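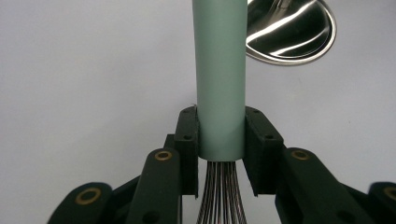 *Whisk held by the handle between the two finger pads of the Tapley hand gripper.*

# Tapley Hand Gripper for Task Demonstration

Tapley is a hand-held gripper with two fingers, made by Drutov. A person holds it and does a task with it, and the recording of this work is used to teach a robot arm the same task. The robot arm does not need to be in the room. It can be in another building, or it can be not yet purchased.

We make Tapley for laboratories, for small integrators and for schools which teach robotics. The current version is the third one. The main changes are in the linkage and in the way the finger pads are fixed.

## How it is used

The operator takes the tool in one hand and closes the trigger with the first two fingers. The pads close on the object with the force which the operator gives. There is no motor in the closing path, so the operator feels in the hand when a smooth handle begins to slip or when a soft object begins to give way. Most of our customers say that new operators need one short session before their movements look natural.

During the demonstration the camera on the tool looks along the fingers. It records the pads, the object between them and the part of the table in front. The opening of the fingers is recorded together with the picture, and each demonstration is saved as one file.

A typical first task from the kitchen set is the whisk. The operator grips it by the handle with the wires down, carries it to a mixing bowl, makes the stirring movement and puts it back. It is a good task for learning, as the handle is round and can turn between the pads if the grip is too weak or too far from the middle. We advise to record it with different start positions and not always from the same side.

## Finger pads

Pads are black, with a matte surface, and are fastened with screws from outside. To change a pair you need the small hex key from the box. The pads of one pair are mirror parts, so please look at the letter on the back side before you mount them.

Three types can be ordered:

- **Flat pad.** Delivered with every tool. For handles, boxes, bottles and most kitchen objects.
- **Grooved pad.** For thin round objects such as pens, brushes and cable.
- **Soft pad.** For fruit, paper cups and thin plastic. It wears faster than the others.

The same pads fit on the Cello gripper, which is our motor-driven version for mounting on the arm. We recommend to use the same type on both sides of the work. If the demonstration was made with soft pads and the arm has flat pads, the contact is different and the robot often closes too late.

## Linkage

The arms of the linkage are black and the bushings in the joints are brass-colored. In the second version we had plain holes, and after a long period of use the fingers had some play at the tips. With the bushings this play is much smaller. They can be pressed out and replaced by the user, and a set of spare bushings is sold separately.

Do not put oil on the joints. Oil collects flour and dust, and it can come on the camera window.

## Specifications

| | |
|---|---|
| Maximum opening | 100 mm |
| Fingers | 2, parallel movement |
| Closing | by hand trigger, return by spring |
| Recording time on one charge | 5 hours |
| Pad fastening | screws, hex key included |
| Warranty | 18 months |

## In the box

- Tapley hand gripper with camera
- one pair of flat pads, mounted
- hex key
- charging cable
- wrist strap
- printed guide, 9 pages

The arm, the Cello gripper and the kitchen objects are not part of the delivery.

## Demonstration by hand or by remote control?

Customers ask this question often. With remote control the operator moves the real arm from a distance, and the recording already contains the movement of this arm. It is the better choice when the arm must work in a narrow space or near its limits. With the hand gripper the work goes faster and the operator gets tired less, but some movements which are easy for a human wrist are not possible for every arm. The software marks such demonstrations after import, so that you can delete them or record them again.

Many laboratories use both methods. For remote control we offer the Jovside handle, which has the same trigger as Tapley, and an operator who knows one of them can change to the other without new training. Recordings from both tools open in the same program.

## Advice from our application room

Mesfin Gudeta, who prepares the demonstration tasks at Drutov, gives these recommendations to new users:

- Use a plain, light surface for the first recordings.
- Close the fingers completely on the object before you lift it.
- Shiny metal bowls give strong reflections. Move the lamp, or record with several lamp positions.
- Make a short pause at the beginning and at the end of each demonstration.
- Do not correct a bad grip with the second hand. Stop and record again.

## Orders and service

Tapley is delivered from stock. The Jovside handle can be ordered now and the next delivery is planned for May. For schools there is a separate price, please write to us from the school address.

Questions about orders, spare parts and repair are answered by Shireen Ntuli. Please write the serial number in your message. It is on the inner side of the grip, under the strap.

Page updated 28 January 2023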